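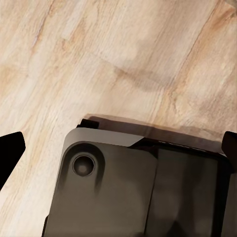 Do I need to oil a wooden countertop every month?

Every month is the number you'll find on the back of most oil bottles, and it's worth remembering who prints the bottles. A kitchen top that was oiled properly when it went in can go three or four months between coats, and longer away from the sink. Put a few drops of water on it. If they bead, leave it alone. If they soak in and leave a dark spot, it's time.

Is "food-safe" oil different from the regular kind?

Less than the price suggests. Plain mineral oil from the drugstore does the same job as plain mineral oil with a cutting board on the label. Blends with wax in them feel nicer for a week or two. Read the ingredients before paying triple. We'd stay away from olive oil and other cooking oils, which can go sticky and start to smell.

I was told hardwax oil never needs redoing. True?

The Tason and Jindier brochures both come close to saying so. Then you get to the care sheet, and there's a maintenance kit on it. Hardwax does last longer than plain oil, and it shrugs off coffee better. It also scratches, and a scratched patch by the stove will need touching up like anything else.

Can I put a hot pan straight on the wood?

Don't. People will tell you they've done it for years, and their counters usually show it. A trivet costs next to nothing. Scorch marks can be sanded out of solid wood if they're shallow, but you'll be sanding an area much bigger than the mark to keep the surface level.

What grit should I use?

Start at 120 and see how far it gets you. Most stains and light scratches come out at that stage. Deep marks may need something coarser first. Salespeople like to send you home with the whole range up to very fine, and on a kitchen counter we've never been able to tell the difference once the oil is on. Sand with the grain and wipe off all the dust before oiling.
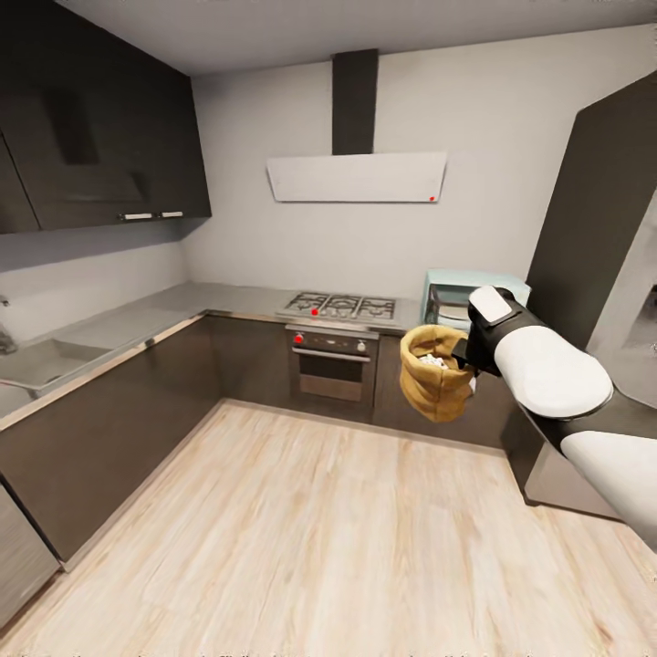 Gas cooktop and built-in oven on the back wall.

Does the wood near a cooktop need anything special?

It needs more looking at. Heat and steam dry out the finish along the cutout, and the cut edge is where trouble starts. Ask your installer whether that edge was sealed before the cooktop went in. Ask again if the answer is vague. Required clearances are in the cooktop's own manual, and those beat anything you read on a page like ours.

And under a toaster oven?

Small ovens get warm underneath, and the feet are short. A heat-proof mat is enough for most of them. Pull it forward once in a while and check for dry or yellowed patches.

Are the antibacterial sprays worth buying?

We don't see the point. Dish soap, warm water and a cloth you wring out first will do for daily cleaning. Many sprays strip the oil, and then you're back to the bottle with the monthly schedule on it. Skip bleach too.

The Aletti sample looked nothing like the counter I got. Is that normal?

It's common, with any supplier. A sample the size of a playing card can't show you how a full plank looks, and wood changes color in daylight. Ask to see a whole board, or at least photos of several. "Natural variation" in the contract covers a lot, so find out what it covers before you sign.

Is a 32 mm top stronger than a 20 mm one?

Stiffer, sure. Whether you need it depends on what's holding it up. Over regular cabinets the thinner one does fine. Over a dishwasher gap or a breakfast bar, go thicker or add support. The Sjöberg sales sheet treats thickness as a sign of quality, and we wouldn't.

How long until I can use the counter after oiling?

Overnight for light use. Wipe off the extra oil after 20 minutes or it'll stay tacky, whatever the label says about "no wiping." Lay used rags out flat outside to dry, especially with linseed or other drying oils. Piled up, they can catch fire on their own, and that's one warning on the can we take at face value.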